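About Pivcombe

Pivcombe writes and maintains handling rules for robots that work with clothing and bedding in people's homes. We do not build robots. Our clients do, and they come to us for the written procedures, the recording rules and the checks that sit between a demonstration and a released data set.

The company was started in February by Aarti Awasthi and Abla Rizk. Our main document is the Arell rule set, now at revision 2. It has 172 clauses. Most deal with soft goods: how a garment may be gripped, how much cloth may be pinched at once, and when a take must be stopped.
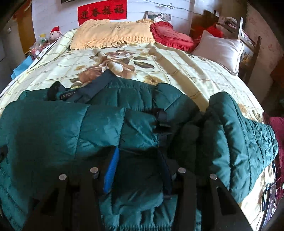

Do the Arell rules replace national safety standards?

They sit below them. A client must first meet whatever law and standards apply to its equipment. Arell then covers working practice, such as grip, release, recording and review.

Scope of work

We review procedures before recording starts and audit the takes afterward. For the Filali bedroom series we checked 3,243 takes against the grip and release clauses. Rejected takes are kept, marked with the clause number and returned to the client with the log. A reviewer may not audit takes that he or she recorded.

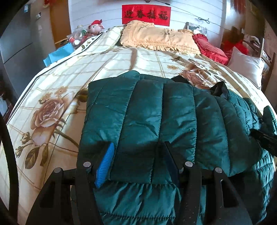

How is an operator approved under the rules?

Each operator completes 200 supervised takes on soft goods, then a written test on the stop conditions. Approval covers one tool type only and lapses if the tool is changed.

Homes and privacy

Recording in a furnished home follows section 4 of Arell. Residents sign for each room separately and may withdraw a room at any time before release. Furniture and personal items stay where the resident keeps them, as the rules do not allow a room to be staged.
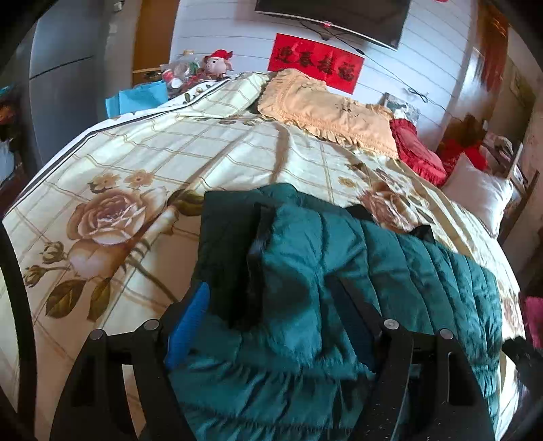

Garment classes are the part of Arell that clients ask about most. We sort by surface, thickness and loose parts, and the class sets the permitted grip. A shirt is simple to place. A quilted jacket with a slightly shiny surface and a black strap hanging from it goes in the padded class, with the loose-part clause applied as well: the strap is logged as a separate item and may not be used as a lifting point. Bedding under the garment is logged too, by color and pattern, so that reviewers can tell cloth from background.

Revisions

Change requests are accepted in writing from any client. Stistadent, our test partner, runs each proposed clause on its own tools before we adopt it. The current revision took effect on 26th April. Earlier text remains available for audits that began under it.

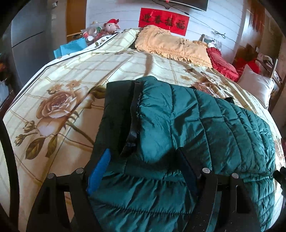

Abla Rizk
Rules and Audit, Pivcombe

I keep the clause register and answer questions on interpretation. Please quote the clause number, the tool type and the garment class when you write. Requests without a clause number go to Aarti Awasthi, who handles new clients and operator approval.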